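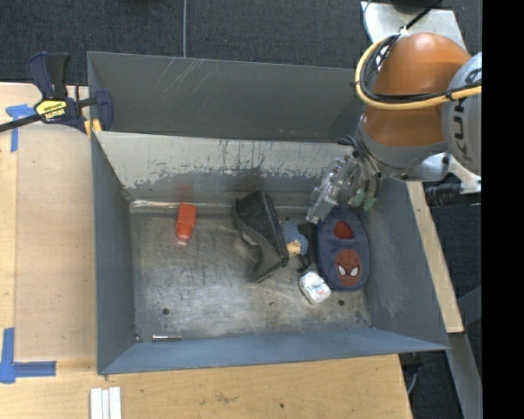
Sorting bin with footwear and small items, main compartment.

Worn interior coating in a sheet-metal sorting bin: repaint, line or replace?

Posted in Storage and Donation Handling

Our center receives donated footwear and small household goods, which are placed in gray sheet-metal bins before sorting. The bin shown has a shallow-looking rear section and a larger main compartment. The coating on the back wall of the main compartment is badly worn along its upper part and carries vertical dark scuffs. The right wall has chalky abrasion marks, and the floor is scuffed metal with cloudy patches and darker stains. Clear tape has been applied along part of the seam where the floor meets the back wall, and it is now crinkled.

We would be grateful for advice on two matters. First, should the interior be recoated, or would a removable liner be sufficient? Second, small objects are regularly overlooked beneath shoes. On the day in question the bin held a black wedge-sole ankle boot, a navy children's slipper, a small toy or doll-like item, a red-orange plastic piece and a slim metal bolt or rod by the front wall. Is there an accepted practice for keeping such items apart? Our written procedure (Section 3) does not address the point.

Talha Bukhari
Intake Office, Mughal Community Exchange

Shabnam Satti

A removable liner is the more economical course. Our warehouse fitted Zutska rubber matting to its bins last December and has not recoated one since. The following procedure was adopted at that time.

Remove all tape from the floor seams and clean off the adhesive. Tape collects grit and will lift again under any liner. Inspect the seam once it is exposed, and refer any gap to your maintenance staff before proceeding.

Cut the mat slightly short on each side so that it may be lifted out for cleaning. Please note that your floor has small round holes. If these are intended for drainage, corresponding holes should be cut in the mat.

The walls may be left as they are, provided that the metal has no sharp edges. Flaking paint should be scraped back in all cases, particularly where children's goods are handled.

With regard to small items, we place a shallow tray in the rear section of each bin. Staff are instructed to transfer toys and loose hardware to the tray before any footwear is lifted. Bolts and similar objects are entered on the daily sheet, as they may have come from shelving or from the bin itself. We processed 2,045 donations under this arrangement last year and found it satisfactory.

Flimora Reuse Desk

Recoating is not recommended. It scratches again. We replaced ours.

Shoes should also be paired at intake. A single boot in a bin is difficult to match later.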